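Bolstead Free-Standing Shelving, Series 600
Installation and Set-up Guide
Section 4: Fixing the uprights to the floor
Issued 2018-08-31

4.1 Scope

This section covers anchoring of the base plates to a concrete floor, levelling of the uprights and final tightening. It applies to single-sided and double-sided runs. For runs fixed to a timber floor, refer to Section 5. Wall ties are covered in Section 6 and are required on all single-sided runs, whether or not the uprights are anchored.

Do not load any shelf until 4.6 is complete.

4.2 Before you start

1. Confirm that the floor slab is sound. Do not anchor into screed, tiles bedded on sand, or concrete that crumbles when drilled.

2. Confirm that there are no pipes, heating elements or electrical conduits under the drilling positions. If the building drawings are not available, have the slab scanned.

3. Sweep the area and mark the centreline of the run with a chalk line.

4. Lay out the base plates along the centreline at 1,000 mm centres. The long side of each plate runs parallel to the shelves.

5. Check the diagonal measurements of each bay. The two diagonals must agree to within 3 mm. Move the plates until they do.

CAUTION: Concrete dust is harmful if inhaled. Use a drill with dust extraction and wear a fitted respirator.

4.3 Fasteners

The fasteners for the base plates and the bracing are packed separately from the shelf clips. Open the packets over a tray or a clean tabletop and sort the contents by size before carrying anything to the run. Check them against the packing list. Report shortages to the supplier before drilling.
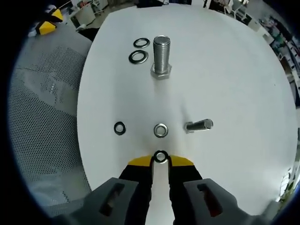

Base plates and bracing use different hardware, and the two sets must be kept apart. Standing a bolt on its head, as with the polished one near the back of the white table, leaves the whole threaded shank open to inspection; look along it for flattened threads or swarf and reject any bolt on which a nut cannot be run down by hand. Washers should be sorted by size, with attention to the inside diameter as well as the outside. Dark-faced washers of slightly different sizes are easily confused when they lie side by side. A washer that can be pushed over the bolt head is the wrong size for that bolt.

Do not substitute fasteners from other manufacturers. Do not reuse anchors that have been set and withdrawn.

NOTE: Earlier Rønning base plates have slotted holes and need the wide washer at every position. If you are extending a Rønning run with Series 600 bays, order the adaptor pack.

4.4 Drilling and setting the anchors

1. With the plates in their final positions, mark each hole through the plate. Remove the plate.

2. Drill each hole square to the floor to the depth given on the anchor packet. Set the depth stop on the drill; tape on the bit is not accurate enough.

3. Clean the hole. Brush, blow out, brush again and blow out again. Vacuuming alone is not sufficient.

4. Replace the plate and insert the anchor through the hole. Tap it down until the washer is seated against the plate.

5. Tighten by hand only. Leave final tightening until the upright has been levelled.

If the bit strikes reinforcing steel, stop. Move the plate along the centreline by at least twice the hole depth and drill again. Fill the abandoned hole with non-shrink grout. Do not use a diamond core bit to cut through the steel without approval from the building's engineer.

4.5 Levelling

1. Stand the upright in the base plate and fit the locating pin.

2. Place a spirit level on the front face, then on the side face. Correct any lean with the steel shims supplied.

3. Use no more than four shims under one plate. If more are needed, the floor is outside tolerance and must be packed with grout.

4. Fit the top and bottom beams to the first two uprights before moving to the third. A two-person lift is required for uprights over 2.4 m.

5. Fit the diagonal bracing to the back of every second bay. Leave the bolts finger-tight.

Temporary timber wedges may be used during levelling. Remove all of them before final tightening.

4.6 Final tightening

1. Start at the centre of the run and work outwards.

2. Tighten the base plate anchors to 40 Nm with a calibrated torque wrench. Do not use an impact driver.

3. Tighten the bracing bolts to 19 Nm. Hold the nut still and turn the bolt head.

4. Recheck each upright with the spirit level. If an upright has moved, loosen both anchors, correct the shims and tighten again.

5. Mark each finished anchor with a paint pen across the nut and plate. A broken line at a later inspection indicates that the nut has turned.

CAUTION: An anchor that turns without reaching the stated torque has failed. Mark it, remove the upright and relocate the plate.

4.7 Record

Enter the slab thickness, anchor batch number and torque wrench serial number on the installation card at the back of this guide. The card is to be signed by the installer and kept on site. Anchors must be rechecked for torque after four weeks of normal loading, and every July after that.

Technical contact for this section: Aminu Haruna, Bolstead installation support. Series 600 drawings are checked by Roald Söderlund and are supplied on request; quote the label number from the left-hand end upright.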